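Guides > Kindaslow folding table > Section 3: Preparing and folding garments

3.1 Before you start

The Kindaslow table is supplied with a smooth white top that can be used for sorting, laying out and folding. Fit the legs and the front crossbar as described in Section 2 before putting any weight on it. The crossbar bolts should be finger-tight at first, then tightened fully once the table is standing level.

1. Wipe the top with a damp cloth and dry it. Do not use scouring powder or bleach.
2. Check that there is no grit or loose thread on the surface. Grit will mark the top and can snag knitted fabrics.
3. Put cups, pens and ink well out of the way.
4. Empty all pockets and fasten zips.

Note: The table may stand against a desk of the same height. Leave the front edge clear along its whole length.

3.2 Laying out

1. Place one garment on the table at a time, towards the left. Keep the right side free for finished work.
2. Find the shoulders or, on plain cloths, two neighbouring corners.
3. Spread the fabric loosely with the flat of the hand, working from the middle outwards. It need not be smooth at this stage.
4. Look for marks and stains. Treat them before folding, following the care label.

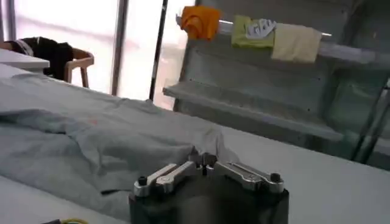 Fig. 3a. Garment laid out loosely, right side of table left clear.

Ridges running across the cloth should be eased towards the nearest edge. If a ridge comes back after two passes, lift that edge, shake it gently and lay it down again. Do not drag the fabric over the front of the table.

Caution: Do not iron on the table top. The surface is not heat resistant and damage of this kind is not covered by the Gusosach guarantee.

3.3 Folding

1. Bring the left edge over to the centre line.
2. Bring the right edge over to meet it. Sleeves, if any, are folded back on themselves first.
3. Smooth the top layer once.
4. Fold the lower half up to the collar or top edge.
5. Move the folded piece to the right side of the table.

Small cloths and dusters need only steps 1, 2 and 4. For towels, fold lengthways into three.

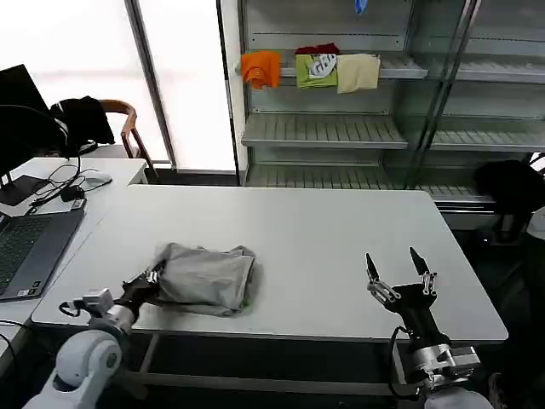
A first fold does not have to be neat. Soft fabrics tend to creep as they are handled, and it is quicker to get the overall shape and straighten it afterwards than to fight every crease. A rough rectangle with wrinkles along the top, like the light gray cloth near the front left of the table, is good enough to work from. Take hold of one edge, draw it out gently until the top layer lies flatter, then square up the corners. Heavy cotton may need a second pull from the opposite side.

Note: Hang jackets over the back of a chair until the table is free. Lined jackets should go on a hanger and are not suitable for the method in 3.3.

3.4 If the folds do not hold

- Fabric springs open: it may still be damp. Air it and try again.
- Edges do not line up: open the piece fully and go back to 3.2, step 2.
- Table moves while you work: check the feet, then the crossbar bolts.

Replacement feet are sold in packs under part number 264. Orders go through Ciobanu spares, marked for Hannelore Buschmann.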